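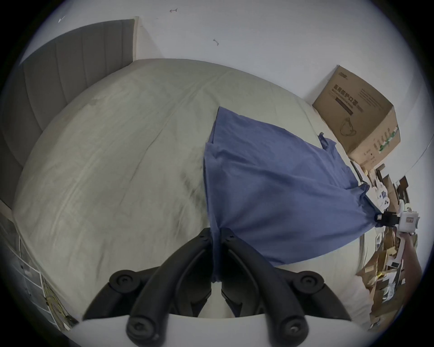 Flindeck Fixtures: grounds and kits

Every cup and league match we could trace in the Flindeck district, with the ground it was played on and the colours both sides wore. 1714 matches so far, and it keeps growing! Put together by Yaryna Tkachuk, free to use for anything you like.

Files

matches.csv, grounds.csv and kits.csv. Join the first two on ground_id. Dates are day first.
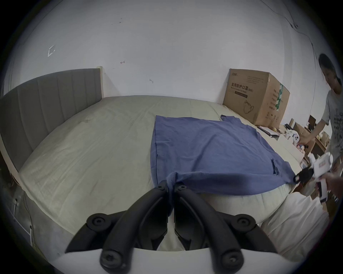
The kits file holds one row per club per season, home and away. Colours are plain words, so a medium blue like the T-shirt spread out on the bed goes in simply as "blue", and sky and navy get their own values. Plamberg changed shade twice in one season (lovely for us, a headache for referees) and have an extra row.

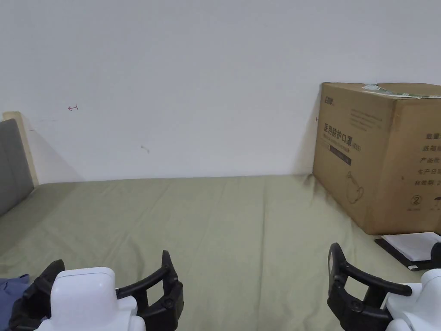 Green sheet, white wall.

Grounds

Capacity is what the club declared. Brasari is down as 2000, with 400 seats. Gill moved its home games in October, so check the from_month column before you work out travel distances.

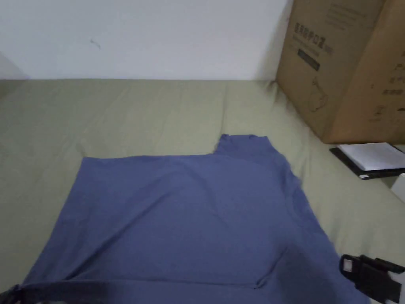
Sabina Trnka: Could neutral venues have their own flag? Cup finals are showing up as home games for whoever was drawn first, and it skews the home win rate.

Added in version 3, see is_neutral. Keep the corrections coming!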